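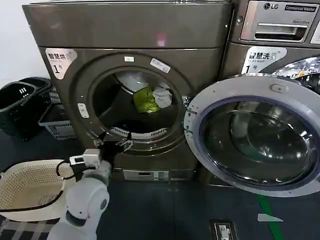
## The Hour Between Wash and Dry

Most people who use a shared laundry room have a favorite machine. At the Hindcombe apartments, where 30 households share one room on the ground floor, it is usually number one. It sits closest to the folding table, and by 9 in the morning somebody's soap is already parked on top of it.

Numbered machines are the oldest trick in the business. Kikuchi, a small firm that fits out laundry rooms, puts the number at eye level and pairs each washer with a dryer. Load washer one, move to dryer one, go home. In practice people wander. A dryer takes longer than a wash, so the pairs fall out of step by midmorning.

Front loaders helped with the lifting. The wet load comes out at waist height, and the door swings wide enough to get both arms in. It should stay open afterward — a closed drum keeps its damp, and the rubber seal starts to smell within days.

Dryers ask for less. Clean the lint screen, shake out each piece before it goes in, and don't pack the drum. Two or three garments on their own can dry unevenly, so regulars at the Benstead laundromat toss in a clean dry towel with a small load.

Then check the back wall. The Benstead lost-and-found held 7 single socks and a good wool sweater when we stopped by in August, all of it left behind in dryers. The sweater had shrunk to fit a child.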